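Fundora Small Parts Sorting Set
README, revision of December 24, 2022

Contents of this file: scope, materials, work surface, sorting rules, file layout, labels, known problems, terms of use.

Scope

The set covers the sorting of household batteries and other small parts into divided storage boxes on a table. It holds 1,318 clips. Each clip covers one placement or one removal, and clips are grouped into sessions. The set is meant for people who work on storage layouts, on the order in which small things get put away, and on the recognition of compartments in see-through plastic.

Sorting of loose screws, beads and coins was tried early on and left out. Those clips are held separately under the name Tudard and are not described here.

Materials

Boxes are of the divided, lidded kind sold for hobby use. Batteries are cylindrical household cells, bought new and never connected to anything. Cells with damaged wrappers were withdrawn and are not used in any clip. All cells are kept at room temperature between sessions, in their retail trays, with the contacts apart from each other.
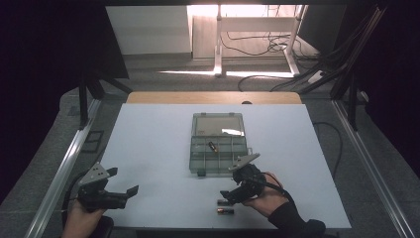

Compartment size decides how a cell comes to rest. A cell that is shorter than the compartment can lie square to the walls or across them, and both count as placed. The single battery in the smoky-grey organiser, copper-orange with a black end, rests diagonally in one of the small compartments and would be labelled "in, diagonal". The large open compartment is a separate target with its own label, and nothing placed there is counted towards the grid. Lids have two states in the labels, open and shut. A lid that is resting on its latch without being engaged is entered as shut, with a remark in the notes column.

Work surface

All sessions use a flat white board laid on a table. White was chosen after a trial with a dark green cutting mat, on which the walls of tinted boxes were hard to make out. The board is wiped with a dry cloth at the start of each session. Marks that do not come off are left alone and listed in surface_notes.txt.

Lighting is ordinary ceiling lighting. No attempt was made to even it out, and the grey level of the board varies from one area to another. Users who need a uniform background should correct for this themselves. The correction script supplied with earlier revisions has been withdrawn – it removed faint box edges along with the shading. 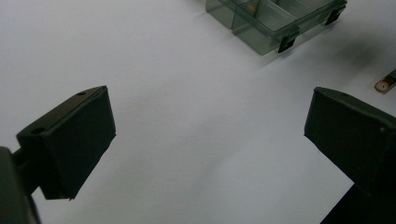
The position of the box on the board is not fixed. It is set down by eye near the middle at the start of a session and may drift by a small amount as parts are put in. Drift is not corrected during a session and no tape or stops are used. Where the box has moved far enough to matter, the session carries the flag "moved".

Sorting rules

One cell per small compartment.
Cells go in one at a time, in any order.
A dropped cell is picked up and the clip continues.
A cell placed in the wrong compartment stays there until the clip ends.
The box is emptied fully before a new session begins.

Polarity is not part of the task. An earlier draft of the rules asked for all positive ends to face the latch, and 12 clips follow that draft. They are marked "polarity" in the index and can be filtered out.

File layout

index.csv – one row per clip
sessions/ – one folder per session
labels/ – one text file per clip, same name as the clip
surface_notes.txt – marks on the board
box_plans/ – compartment plans, drawn by hand and scanned

Compartments are numbered from the hinge side, left to right, then row by row towards the latch. The numbering does not change when the box is turned on the board.

Labels

Each label file gives the start state, the end state and the compartment number. Resting position is one of square, diagonal, upright or leaning. Labelling was done by Karagiannis and checked by Ernov. The two disagreed on 14 clips, all of them over leaning against upright, and in those cases both labels are given, separated by a slash.

Known problems

Reflections on clear lids can hide what lies beneath. Affected clips have "glare" in the notes column.
In 2 clips the lid state is missing from the label file.
Compartment plans do not show wall thickness.
Session folders recorded in January use the older date order in their names.

Terms of use

Free for teaching and research. Redistribution of the whole set requires written agreement from Fundora. Corrections to labels are welcome and should quote the clip name, the compartment number and the proposed change.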